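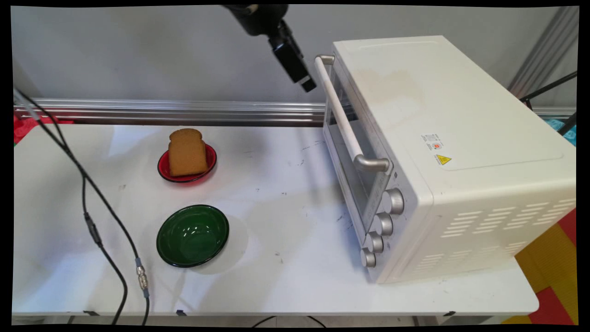
What should I look for in a second-hand toaster oven?
Start with the door. It should close on its own weight for the last bit of travel and stay shut, and the seal or frame around the glass should sit flat all the way along. Marks on the casing matter far less.

The Flatby kitchen set from Jindeck

We love putting these sets together! Each one is made up of used pieces we have sorted out for a small kitchen – a student room, an annexe, a workshop with a kettle corner – and the Flatby is the one we keep going back to.

The big piece is a white toaster oven with a long handle across the door and a dark glass window. It has a faint tan patch on top, and we've left it as it is. It does toast, cheese on toast, a baked potato if you have the patience, and small trays of biscuits. Give it plenty of room at the sides and never stand anything on top while it's on.

With it come a small round red plate with a dark rim and a shallow dark green bowl, both glossy. They are just the right size for a slice or two and some soup, and the colours look smashing together on a white table.

Spare drawer

You can add a white plastic drawer of the sort you find at the bottom of a fridge. We sell it for shelf storage, and it's brilliant for onions, tea towels or all those loose packets. The back wall lets some light through. 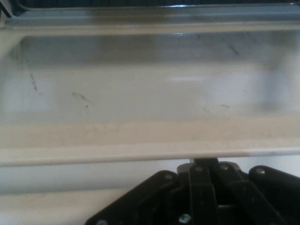 Storage drawer, used, with dark marks on the inside back wall.

Warm water and a soft cloth are the best place to start with any plastic drawer. Leave scouring pads alone, they dull the surface and then it picks up dirt twice as fast.

Good to know

Sets are collected from our Grustedach shop, at the Mendonça end of the yard. Bring a box for the crockery and 2 strong arms for the oven. We've passed on almost 2,000 kitchen pieces so far, and a lot of people come back in September when the student rooms fill up – so do ask early if you want one held. Plates and bowls can be bought singly too.

Collection is until five in the afternoon.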